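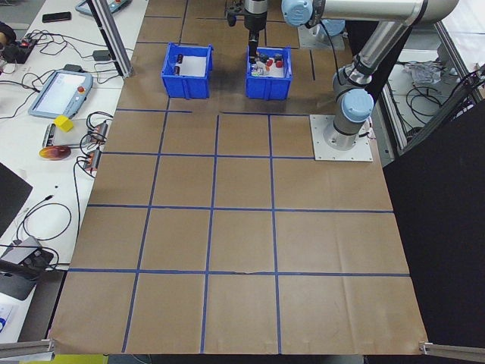 Could the arm have gone at double the speed, one member asked from the back, and was it being kept slow for our sake? The presenter from Detico replied, very kindly, that it could, but that small parts are best learnt slowly.

That was well into the visit of 2nd June, which took up most of the meeting. The chair thanked everyone for giving up their Sunday — and thanked Detico for the scones, which were much admired. The May minutes were taken as read.

Members gathered by the taped table while the arm worked over the two blue bins. We heard that the Girum trial has 2,000 picks planned and had reached 1,366 by that morning. There was a good long chat about whether the tape grid might suit our own bench, and it was agreed to try it.
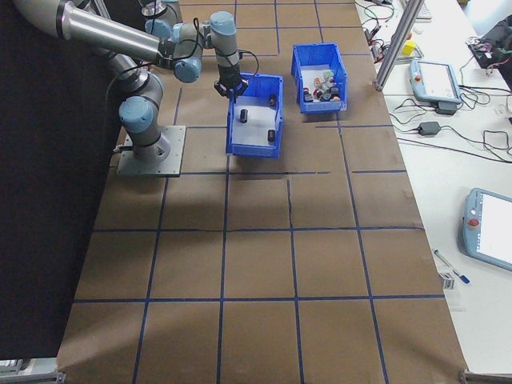
Neter Automation Club — Visits and Open Days Group

Costs: the coach came to $400, to be paid from the outings fund. Carried.

Attendance: 31 signed the book, our best turnout yet, and a very cheerful one too.

Next visit: Waweru have offered to have us at their workshop. Secretary to write back with our warm thanks and ask about parking.

Meeting closed at the coach door.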